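Marulanda training lab pulls surgical arm after wrist fault

The surgical training lab at Marulanda has taken one of its robotic instrument arms out of use after it stopped responding during a suturing exercise in August. No one was hurt, and no patients are treated at the lab.

The fault came shortly after 2 p.m., according to Yurani Taipe, who runs the training program. A trainee was tying a second knot when the wrist of the left instrument stopped following the hand control. The jaws stayed shut on the thread. The console showed a position error and locked the arm, as it is meant to do.

"The arm held still, so the safety stop did its job," Taipe said. "What we don't like is that it took 37 seconds before anyone could release the jaws by hand. The manual says it should take less than 10."

The release key would not seat at first. Heriberto Ospina, the technician on duty, cut the thread and backed the instrument out once the jaws were open.

The system, called Lolska, is made by Flurel and has been at the lab for almost 6 years. Service records show that the instrument involved had passed its last check, but an inspection after the fault found wear in one of the drive cables that move the wrist. The cable had not snapped. It had stretched enough that the position sensor and the motor no longer agreed.

Nanna Ladefoged, a service engineer for Flurel, said the company has asked for the part back and will test it at its own shop. She said it was too early to say whether other instruments from the same batch are affected. The lab has 7 of them and has set all of them aside for now.

Each instrument is rated for a fixed number of uses, and the lab keeps its own count on paper as well as in the software. The two counts did not match in this case. Consuelo Llanos, who handles equipment for the lab, said the paper log was higher and that she is going back through the sheets to find out when they drifted apart.

Suturing classes are continuing on the second console with instruments from a different batch. Trainees have been told to stop and call a technician if the wrist lags or jumps, even if no error shows on the screen. The release key now hangs on the side of the cart, and a spare has been ordered.

Flurel is expected to send its findings to the lab within six weeks.

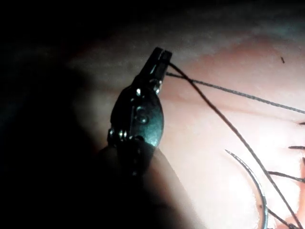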